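1 Aug 2019

Up before the alarm. Frost on the ute and on the tank lid, and the tap by the shed wouldn't run until after nine. Made porridge, ate it standing at the window, and wrote the list for the day on the back of the rates envelope.

The seed order

Finished the order for Lindix at last. I have been putting it off since the catalogue came. Two packets of the long brown onion, the broad beans I had last year, and a climbing pea I haven't tried. Left out the celery. It has bolted on me every year and takes more water than it's worth. I wanted the purple garlic as well but they are out of it until October, so I'll replant from my own, which is smaller than I'd like but sound.

Walked down to the post office at Andilness with the form. I could do it on the computer but the form is quicker for me, and I like the walk. The creek is up a little at the footbridge. Somebody has put new wire across the gap by the culvert, so the goats must have been through again. The post office had a notice up about the mail going to Drelisgate for sorting from now on. That will add a day each way, I suppose.

The notebooks

Spent the late morning and most of the afternoon on the rainfall notebooks. I now have 1001 readings typed in, going back to when we first put the gauge on the fence post. The early ones are in pencil and the sevens look like ones. Where I couldn't tell I left the cell blank and wrote the page number in the margin.

One line gave me trouble. A yearly total is written as 1719 in one place and as something much lower in another, both in the same handwriting. I added the months up and got neither. I think a page of the winter readings was copied twice. I'll go through it again when my eyes are fresher.

It made me look at the tank sums too. If the roof catches what I think it does, the small tank should have overflowed in autumn and it never did. Either the gutter on the south side is leaking behind the fascia or my figure for the roof is wrong. I would put money on the gutter. The paint is lifting there.

The table got a wipe before I put the notebooks on it, and the grey mark would not shift, even with bicarb. The white power strip with the light blue sockets is staying on the table for now.

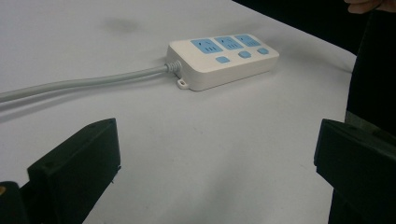
Lunch and after

Lunch was late. Bread from Khalaf, the seeded one, with the last of the pumpkin soup. Their loaves have gone up again but they keep for four days, and the supermarket one is stale by the second. I asked for the end piece of the fruit loaf and got it for nothing.

Went out to look at the garden while there was still some sun. The silverbeet is holding. Something has been at the outer leaves of the cauliflower, and it isn't grubs at this time of year, so I suspect the possum. Put the old oven rack over the two best heads with a brick on each corner. Pruned the first of the apple trees and stopped there. My wrist was sore from the secateurs and the blade wants sharpening.

Tracked down the noise in the car as well. It was the tray under the engine, hanging by one bolt. Tied it up with fencing wire. The trip meter said 2458 when I came in, and I have written that on the calendar so I know how far the wire lasts.

Evening

Lit the fire at five. The wood from the back stack is dry enough but full of bark, and I swept the hearth more often than I sat in front of it. Eggs on toast. Read a few pages of the library book about wool carters — dull in the middle, better once they reach the river — and it's due back soon, so I'll have to push on with it.

Wind has gone round to the west. No frost tomorrow if it stays there. Must ring about the gutter, find the sharpening stone, and put the bin out tonight before I forget.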